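Mug Swap Is Back at the Hellereck Library

7 June 2024

If your kitchen cupboard looks anything like mine, you'll be glad to hear the mug swap is on again! Bring up to three mugs you're tired of, take home the same number, and pay nothing. Last time I walked in with a chipped souvenir cup in my bag and came out with a lovely blue one – I still drink my morning coffee from it.

Duangjai Hemmin is running things this year, and she tells me plain white mugs always go first. I had my money on the funny ones. Doors open at 2, in the big room behind the children's books.

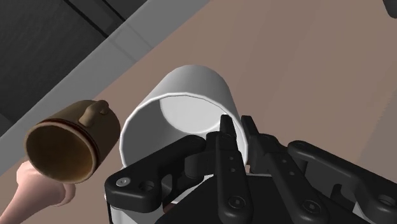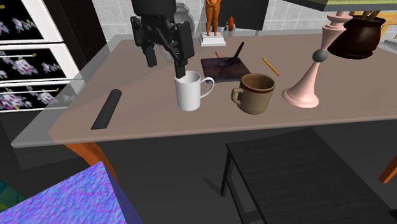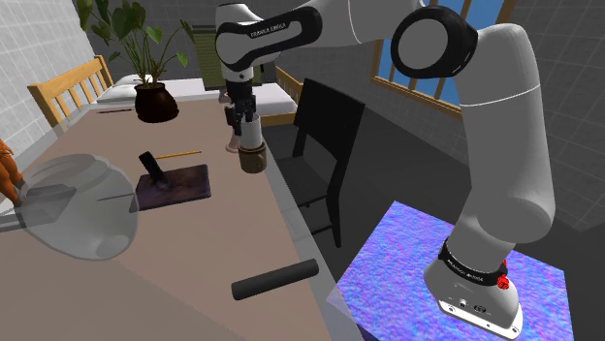
What to bring

Clean mugs, please, and no cracks. Small chips are fine if you point them out. Saucers and teapots have to wait for the September swap (sorry, I asked). The Clorkska bakery on the corner is selling cinnamon rolls at the door, so bring some change too.

Parking behind the library is tight, but bus 28 stops right outside. Anything left at the end of the day goes to the Sitthichai thrift store.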